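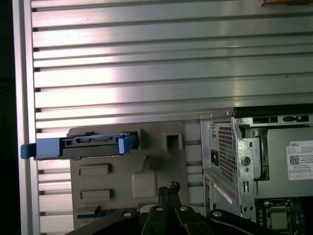

Open case, drive caddy (blue), power supply with the DELL label. Bench 2, Trerkinbridge lab room.

Unit 4 handout: Taking apart and putting back a desktop
Hardware Basics, evening section
Read before lab. Bring this sheet, bring a pencil, phones can stay in the bag.

What we got through last time: ports, cable types, what the front panel does. We did not get to drives. So drives are first tonight and power supply is second, and if there's time we do the label reading exercise. If there's not time it's homework.

1. Before the case is open

Shut down from the menu. Don't hold the button in. Pull the power cord out of the back, then press the power button once and let go. Fans may twitch, that's fine, that's the leftover charge going.

Wrist strap on, clip to bare metal. Bare means bare. Paint doesn't count and neither does the bench top.

Cup for screws. Label the cup if you're sharing a bench. Last term two benches mixed their screws and we spent the end of lab sorting drive screws from case screws, which look the same until you force one.

Words you need tonight:

chassis - the metal body of the computer
caddy - the plastic holder that a drive sits in
bay - the space in the chassis a caddy or drive goes into
PSU - power supply unit
inlet - the socket the power cord plugs into
thumbscrew - a screw you can turn by hand
header - rows of pins standing up from a circuit board

2. Colored plastic

On a lot of business desktops the colored plastic is a hint from the maker. Blue or green usually means "you're allowed to touch this": tabs, latches, caddies. Plain metal and gray or black plastic usually means structure. It's a habit in the industry and not a law, so check the service sheet for your own model.

Blue caddies on our lab machines. Squeeze the tabs, don't pry with a screwdriver. If the caddy doesn't want to move there is a cable still on it or it's hooked on the other end. Look at both ends before you pull.

3. Drive out

a. Find the two cables on the drive, data (thin) and power (wider).
b. Data cable: some have a metal clip, press it down, then pull the plug. Hold the plug. Not the wire.
c. Power cable: tight. Rock it a little side to side.
d. Squeeze the caddy, lift or slide it out.
e. Set it down flat on the mat, label up.
f. Flex one side of the caddy open and the drive comes free. Most of ours have no screws, the caddy has little pegs that sit in the screw holes on the drive.

Write down before you go on:
drive size (2.5 or 3.5 inch)
capacity from the label
connector type
which way round it sat in the caddy

That last line gets skipped every term and then the drive goes back in backward and the cables don't reach. Draw an arrow on your sheet. Takes a second.

Don't drop it, don't stack drives. Spinning drives hate a knock even when they're off.

4. Back of the case

Walk around to the back (or turn the case, two hands). Find on your own machine:

the power inlet
the vent mesh
any thumbscrews
the expansion slot covers

The mesh is there for air. It clogs. When we did the dust check on the lab machines in December the worst ones had a gray felt over the inside of the vent and you could peel it off in one piece. Clean with short bursts from the can, hold the can upright, hold the fan still with a finger so it doesn't spin up. Never a household vacuum with a plastic nozzle, static again.

Don't block the vent when you put the machine back on the shelf. Leave a hand's width.

5. Loose boards and headers
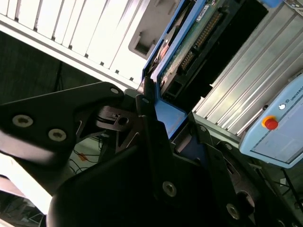
Pin headers bend. A bent pin can be straightened one time, maybe twice, then it snaps and the board is a paperweight. So boards come off the bench by the edges, pins never facing down on anything hard, and nothing gets set on top of them. If you have to put a board aside use the antistatic bag, board goes INSIDE the bag. The outside of some bags conducts, so a bag is no good as a mat for a board that has power on it.

Plugging a cable onto a header:

find pin 1 (small arrow or a square pad on the board, colored stripe on a ribbon cable)
line up both ends before you push
push straight, no wiggling
stop if it feels wrong

Off by one row is the classic mistake. Plug goes on nicely, looks fine from above, nothing works. Look from the side, at pin level. Use the flashlight.

6. Power supply

Rule for this course: the PSU comes out as a whole box and goes back in as a whole box. You do not open it. Capacitors in there can hold a charge long after the cord is pulled. Anyone who takes the lid off a PSU is done for the night.

To remove: unplug everything it feeds, motherboard first, then CPU power, then drives. Follow each wire with your finger. Then the screws on the back, and on some cases a latch inside as well. Support the box with your other hand as the last screw comes out, it's heavier than people expect.

The label. This is the reading exercise. Find:

model or part number
input voltage range
total watts
the output table (12 V, 5 V, 3.3 V, and so on)
safety marks

The QR code is for the maker's parts system mostly. Fine to ignore tonight. Copy the part number by hand, letter by letter, and have your partner read it back. Zero and letter O, one and letter I, you know the story.

Replacement PSUs: watts is only one thing to match. Size, screw holes and plugs have to match too, and in brand-name desktops the plugs are often not the standard kind.

Worked problem. A machine has a 200 watt supply. At the desk we meter the parts at 73 watts idle, and a new card adds 23 more. Total 96. Plenty left, but that's idle. Under load is the number that matters, so find the max figure for each part and add those up. Do this one for your own machine and bring it next time.

7. Back together

Reverse order, mostly. PSU, drive, data cable, power cables, side panel. Tug each plug gently after you seat it. Count your screws. Leftover screw = something is loose, so no closing up until its home is found.

Power on with the panel still off, hands out of the case. Listen. One clean start and no beeping, good. If nothing happens:

cord in? switch on the power strip?
motherboard power all the way in?
CPU power plug forgotten? (it's this one)
front panel button wire still on its header?

If it starts but can't find a drive: data cable, both ends. Then the setup screen, see if the drive is listed at all.

8. Tools and bits

Qian driver sets are in the top drawer, one per bench, return all bits to the right slot. The Endent mats get wiped down at the end, damp cloth only, no spray. Grasta parts trays stay at the benches, they do not go home in anyones backpack.

Panels and side covers lean against the wall, not on the floor where people walk. Thin sheet metal has sharp edges, particularly around the slots and the cutouts. Band-aids by the sink.

9. What you hand in

One sheet per pair:
drive info (section 3)
PSU label info (section 6)
sketch of the inside, top view, with drive, PSU, motherboard and fans marked
one thing that didn't go the way this handout says

Worth 10 points. Sketches don't have to be pretty but they do have to have labels. Last item counts for real, I change the handout based on what you write there.

Next unit: memory and processor. Thermal paste is messy so don't wear anthing nice. Read the chapter on memory slots first, skip the part on servers.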